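Jun 19, 2026

Bench notes, barrel and trigger work, Festevstead shop

Started on the Nelta bolt gun that Sølve Aasen dropped off. Left-hand action, bought new in 2005, and by his log it has had one barrel change since. Complaint is light strikes in cold weather and a trigger that "creeps like a drawer." Checked clear, pulled the action out of the stock, bagged the screws.

Trigger first. Pull weight came out at 5 lbs on the gauge, repeatable. He wants it lower but the adjustment screw was already close to the bottom of its range and somebody had sealed it with the wrong stuff. Softened the sealant, backed the screw out, cleaned the housing. Found old oil gone to varnish on the sear. That explains most of the creep. Cleaned it off and left the sear faces alone. 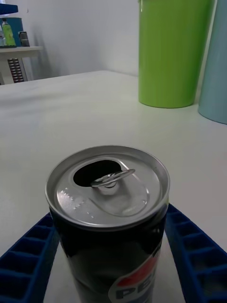 Reassembled dry and did the bump test 24 times with the rubber mallet, safety on and safety off, no release. Wrote the result on the job card. Not going any lighter on the pull until the Bangash spring arrives, and I would want his okay in writing before changing it.

Bolt next. Firing pin spring is shorter than the new Aris one in the drawer by 14 thousandths of an inch. Not a big difference, but the inside of the bolt body was gummed up as badly as the trigger, and between the two I think we have the light strikes. Stripped it, solvent soak, brushed out, wiped down, one drop of thin oil on the cocking piece and none on the spring. Pin tip looks good, round and no pitting.

Barrel threads at the muzzle are clean. The thread protector was stuck - came off with the strap wrench and a little heat. Do not put it back on dry.

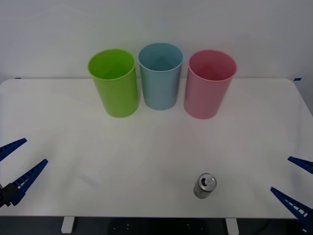
Cups on the table, green one at left.

Still to do: headspace check with both gauges, torque the action screws to what's written inside the stock (front one first), then test fire. Sølve needs it back before the August match, so there is time to wait on the spring. Left the stock on the top rack with his tag on it. Bolt is in the gray tray, separate from the action.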